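Part-time Packing Assistant, Plurko Grocery Delivery

Location: Jonmont depot, Oravec Street entrance
Hours: 20 per week, mornings
Start: January

Plurko packs and delivers grocery orders to homes in Jonmont and the neighboring towns. We are hiring two packing assistants for the morning shift. The job is on your feet, mostly indoors, and it suits people who like steady work and an early finish.

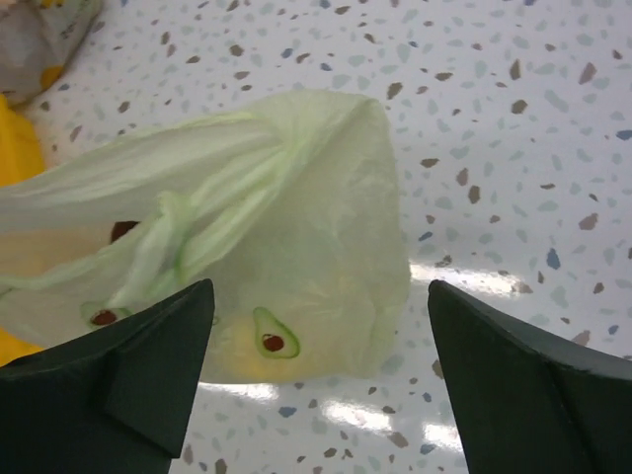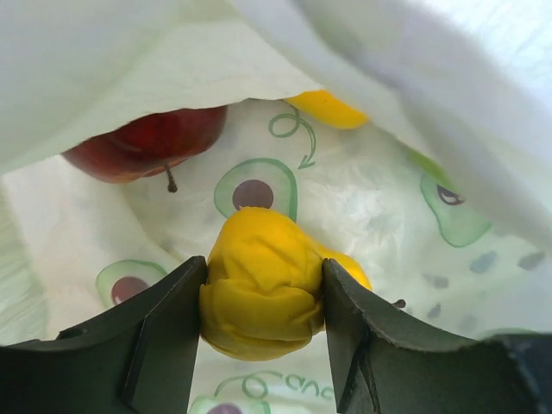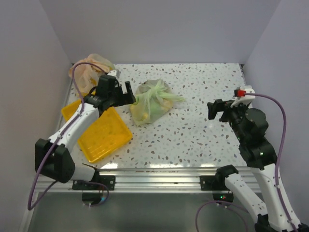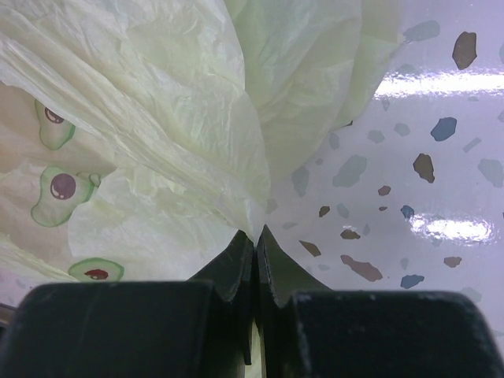
We started as a vegetable stall and moved into the depot when the stall ran out of room. The depot now sends out 565 orders in a normal week and 768 in the week before the winter holidays. Most customers have ordered from us for a long time and will write in if their bread is at the bottom of the bag. We would like to keep those letters to a minimum.

What you will do

Collect items from the shelves and the cold room using a printed order sheet.
Check fruit and vegetables before they go in. Anything bruised, soft or split goes to the second-grade shelf, and you pick another.
Pack bags so that heavy goods sit low and eggs, bread and berries sit on top.
Weigh loose produce and write the weight on the sheet.
Mark any item that is out of stock and pick a replacement from the customer's approved list. If there is no list, ask the shift lead.
Load finished orders onto the van racks in route order.
Wipe down the packing benches and sweep at the end of the shift.

You will not be asked to drive. Phone calls from customers go to the office.

What we need from you

You can read an order sheet in English and write clearly enough for the driver to read your notes.
You can lift a full crate of potatoes to waist height. Crates above that size are moved with the pallet jack, and we will train you on it.
You are on time. The first van leaves at 8:30 a.m. and it does not wait for a late order.
You are at least 18 years old.

Experience in a store, kitchen or warehouse helps, but we have hired people without any. A food handler card is required by the end of your first month. If you do not have one, we pay for the class and for the hours you spend in it.

Hours and pay

The shift runs from 5:30 a.m. to 9:30 a.m., five days a week. The weekly schedule is posted two weeks ahead. Swapping shifts is fine as long as both people sign the sheet in the office.

Pay is hourly and is set out in the offer letter, with a higher rate after the first three months. Paychecks go out every second week. There is a one-time bonus of $2000 for anyone who completes a full year, paid with the next regular check. Staff get a discount on groceries and can take items home from the second-grade shelf at the end of a shift at no charge.

We provide gloves, an apron and a fleece for the cold room. You provide closed shoes with a non-slip sole. Parking is free behind the building. The first bus gets to the Bevis Road stop at 5:10 a.m., and it is a short walk from there.

Who you will work with

Libor Rusnák leads the morning shift and will do your training. For the first two weeks you pack alongside him or Žofie Vondráček and do not have an order target. After that the pace is set by the van times. Blažena Mikuš runs the office and handles schedules, pay questions and time off.

How to apply

Send a short letter or email to Ebere Abubakar at the depot office. Tell us what work you have done before, which mornings you can do, and when you could start. A resume is welcome but you do not need one. You can also fill out a paper form at the front desk between 10 a.m. and 3 p.m.

We call everyone we want to meet within two weeks of getting the application. The interview is a half-hour conversation and a walk through the depot. After that we may ask you to come in for one paid trial shift. Please bring proof that you are allowed to work in the United States.

If you need a change to the hours or the setup because of a disability, say so in your letter or tell Blažena at any point. Two of our current packers work adjusted shifts.

We will take applications until both places are filled.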